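Re: [sodport-football] Preseason camp and the January trip

On 8/19/21, a list member wrote:
> Does anyone know if the receivers are still doing extra work after
> practice? And is the January game against Tindel home or away? I have
> seen it both ways and need to book something.

Away! The corrected schedule has it at Tindel, on their new turf, and I can't wait. The version with it at home was the spring draft, so toss that one if you still have it on the fridge.

And yes, the receivers are still staying late. I stopped by camp last night and watched the whole thing – 10 kids running the same out route over and over until the lights came on. Our slot guys look so much quicker than they did in the spring. One of them caught 6 in a row along the sideline, toes in every time, and the defensive backs were clapping for him (they were supposed to be covering him, but never mind).

The line is the part I'd worry about. We lost both tackles, and Esola brings back everyone up front. They ran for 200 yards on us last time and it felt like 800. But the new left guard is a mean, happy blocker, and I think he'll be fun to watch all year.

If you want to ride with us to Tindel, reply to me off list. The bus leaves from the lot behind Hsu Field, same as last season. Bring a blanket, because the visitor side gets all the wind. Kids ride free if they sit on a lap or share a seat – last year we had a whole row of them singing the fight song on the way home, and we had lost!

Go Sodport! 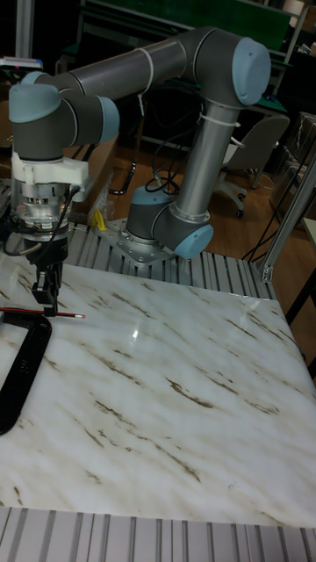 List moderator
Sodport Football Boosters

I'll post the bus times once the driver confirms. Practice is open again tomorrow at the usual hour, so come on out if you can.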